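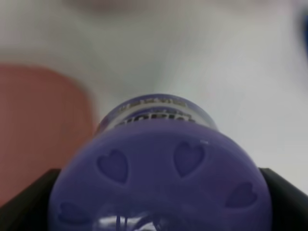 Purple container, heart pattern on the cap

Channel order reversed on booth monitor out, Zultel 4-channel mixer

I play a monthly house night at Mevden and the club's mixer has started sending left to right on the booth output only. Master is fine. I noticed it when a track with a hard-panned hat came up on the wrong side. Cables are balanced XLR to two powered wedges. Firmware is whatever it shipped with in February. Is this a setting or a fault?

posted by lowpass_istton — 6 October 2020

subgroove
Probably the cables. Swap them over and forget about it. Most of the room is hearing mono anyway.

patchbay67
Check the wedges before you touch the mixer. Play a left-only test tone at 48 kHz, unplug the right booth cable at the mixer end and see which wedge goes quiet. If the left wedge goes quiet, the cables are crossed somewhere between the two, most likely at a wall plate or stage box. Clubs get rewired and labels stay where they were.

If the right wedge goes quiet and the tone keeps playing on the left, the run is fine and you are looking at the track, the deck or the cueing. Try another channel with the same tone.

If the left wedge is silent with everything connected and the tone comes out of the right, and the cable run has passed, then suspect the mixer. Some have a booth mono/stereo switch on the rear — it won't reverse the sides, but set it to stereo for the test or you will get the tone in both.

Scanlon_AV
Seconding the wall plate. Had the same thing on a 10 metre run, two tails soldered into the wrong sockets. Set booth EQ flat while testing.

3 comments
94 views
Share

Related
Booth level drops when mic is on
Ground hum with two laptops connected
Which wedge height for a low stage?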